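The long way back to the kitchen table

Sum-yee Yuen was rinsing rice when her left hand stopped working. She remembers looking at the bowl in the sink and wondering why it had tipped over. Her husband was in the next room with the radio on. By the time he came in to ask about supper she was sitting on the floor with her back against the cupboard, and her speech had gone.

It was March, a little after six in the evening. The ambulance took her to the hospital in Kong, where a scan showed a clot on the right side of her brain. She was 58 and had been taking tablets for her blood pressure on and off for years. More off than on, she admits. The tablets made her ankles swell and she felt perfectly well without them.

Her speech came back within days. Her left leg took longer, and the arm longer still. She spent 10 weeks on the rehabilitation ward at Panosia, where the day started with a wash at seven and was mostly over by four. In between there was physiotherapy, occupational therapy and a good deal of lying down.

"I had never been so tired in my life," she says. "I would lift a sponge off a tray and put it back, and then I needed to sleep."

Tiredness of this kind is common after a stroke and families are often unprepared for it. A person can look well, hold a conversation and walk to the gate, then be unable to do anything else until the next morning. Sum-yee's daughter kept a notebook in the early months and wrote down what her mother had done each day and how long she slept afterwards. The entries helped them plan. A visit from friends meant no exercises that afternoon. A hospital appointment used up the whole day.

Going home brought new problems. The bathroom was upstairs. The front step had no rail. Her husband, who is 71 and has a bad hip, could not help her up if she slid down in the bed. They moved the bed into the front room and hired a commode, and she hated both arrangements. A rail was fitted by the step in the second month and a second banister on the stairs soon after, and once those were in she went back to sleeping in her own room.

Her therapist from the Idon community team came twice a week at first. The exercises were dull. She turned over playing cards, wiped the table in circles with a cloth under her palm, and moved fruit from one side of the table to the other. An apple is harder than it sounds. The hand has to open wide enough, close firmly enough, and then let go, and for many people the letting go is the last part to return. Sum-yee could pick up a tangerine for weeks before she could put one down without using her other hand to peel her fingers away.

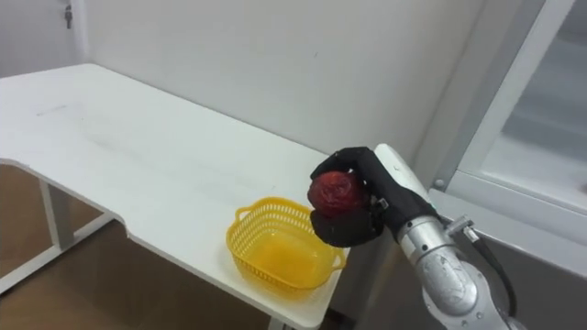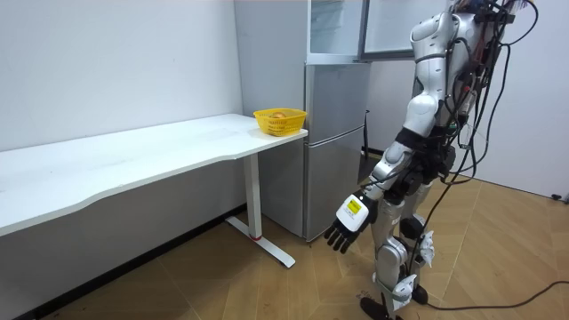
Therapists generally want people to repeat a movement many more times than a weekly session allows, so most of the work has to happen at home. Sum-yee did hers at the kitchen table after breakfast, when she had the most energy. She kept a tally on the back of an envelope and by the end of the first summer it stood at 1230 cards turned. She does not claim this was a scientific record. Some mornings she lost count and some mornings she did none at all.

She takes her blood pressure tablets now, a different kind, which do not trouble her ankles. Her doctor at the Pidach surgery changed them after one conversation, and she wishes she had asked sooner. Anyone who is unhappy with a tablet should speak to a doctor or pharmacist before stopping it, as there is often another that will suit them better.

The arm is not what it was. She can hold a jar while the right hand turns the lid, and she can carry a plate if there is nothing wet on it. Buttons are still slow. She has given up on tights. Cold weather stiffens her fingers and she wears a glove indoors in winter.

Her low mood took her by surprise. It came in the autumn, when the visits from the community team had dropped to one a month and everybody told her how well she was doing. She cried at the washing-up. Her daughter rang the surgery for her, and she was offered a talking group that met in the library on the high street. She went unwillingly and stayed for the full course. Two of the people she met there still come to the house for lunch.

She cooks for them, with the rice already rinsed the night before.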